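Brarkiron opens its demonstration room to wire harness shops

Brarkiron, a small company that builds training stations for robot arms, has started to accept outside visitors in the room where its operators teach robots to handle cables. The first guests came in September from Guerreiro, a maker of wire harnesses for kitchen appliances. They stayed until late afternoon and most of them tried the controls themselves.

The work is slow to watch. An operator sits at a desk with two hand controllers, and the arm copies the movement of the hands. When the operator closes the thumb and the finger, the gripper closes too. Each attempt is recorded from start to end, with the pictures from the wrist camera and the position of every joint. Later the recordings are used to train a program, which should do the same task without a person.

Clementina Prata leads the group of operators. Before this job she worked for many years at an assembly bench, and she still prepares most of the parts herself.

"A harness is not a box," she said to the visitors. "You pick it up by one place and the other end goes where it wants. The person at the bench corrects this with the other hand and does not notice. When you drive the arm, you notice everything."

## Two ways to teach

The company uses two methods. The first is the remote control from the desk. The second is older and more simple: the operator puts the arm in a soft mode, takes it by the wrist and moves it by hand through the task. Prata said that new people usually begin with the second method, as they feel the weight of the arm and learn how far it can reach. For small parts she prefers the controllers. A hand on the wrist hides the part from the eyes of the operator, and it also pushes the arm a little when it lets go.

In both cases a demonstration is kept only if the operator would accept the same movement from a colleague. A part that was taken at the second attempt is not always rejected. The group keeps some of these recordings and marks them as corrections, so the program can also learn what to do after a bad grasp.

The software that stores the attempts is called Hasex. It plays back the view from the wrist next to a line for each joint, and the operator can stop at the moment when the fingers touched the wire. One visitor from Guerreiro asked if the bad parts could simply be cut out. Prata answered that they can, but the program then sees an arm that jumps, and she would throw away the complete attempt before she would do this.

A session on the current task takes 30 minutes, and then the operator must rest. This rule came after the first weeks of the project. The recordings made late in a long session were shorter, and at the beginning the group was pleased with this. When they looked more carefully, the operators were tired and closed the gripper too early.

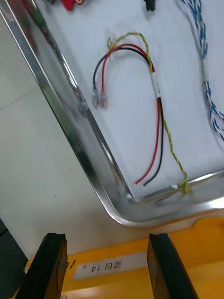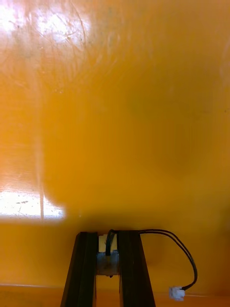

Views from the wrist of the arm: a harness with red, black and striped yellow-and-green wires in a steel tray, and a cable with a white connector on an orange surface.

## What the visitors asked

The Guerreiro team wanted to know above all how many demonstrations are needed before the arm can do something alone. Prata did not want to give one number for all parts. For a simple transfer from one place to another, the group made its first test after roughly 26 good attempts, and the result was enough to see what was missing. For a connector that must be turned before it is placed, she expects a much longer collection.

There were also questions about the shine of metal and plastic. Bright reflections can confuse a camera, and on polished metal a wire can seem to be in two places. Brarkiron does not try to remove all of this. The factories of its customers have windows and lamps and glossy surfaces, Prata said, and a program that has only seen a perfect room will have difficulties there. The operators are asked to change the position of the part between attempts, and sometimes also the light.

The visitors had less trouble with the controls than they feared. Most of them could move the arm to a part after a short time. Closing the fingers at the correct height was harder – several people stopped above the wire and closed on air, or went down until the arm gave a warning. One of the older assemblers from Guerreiro had a good grasp on her first attempt and asked to have the recording. She was told it would be kept in Hasex under her initials.

Not everybody was convinced. A production planner in the group said that his people finish a harness while the arm is still going down to the first wire. Prata agreed with him. She said the arm is meant for the work between the stations, where parts wait to be turned and put in order, and she does not plan to compare it with a trained assembler.

## Next steps

Brarkiron will continue with the cable tasks until the end of the year. A new version of the controllers, with the name Cetus, is in preparation. It will give the operator a light resistance in the fingers when the gripper closes on a part. At present the operator has only the picture, and with a soft cable it is difficult to see how strong the grasp is. Prata has tested an early model and found the resistance too strong for thin wires, so it went back to the workshop for changes.

Guerreiro will send two of its assemblers for a longer stay, and they will record demonstrations with parts from their own production. The companies have not said if they will publish the recordings. For now they will be shared only between them, and Guerreiro can ask that recordings of a part are deleted when this part is no longer produced.

Other harness shops can ask for a visit by writing to the front desk at Brarkiron. Groups should be small, and visitors who want to try the controllers are asked to come in the morning – the afternoons are reserved for recording.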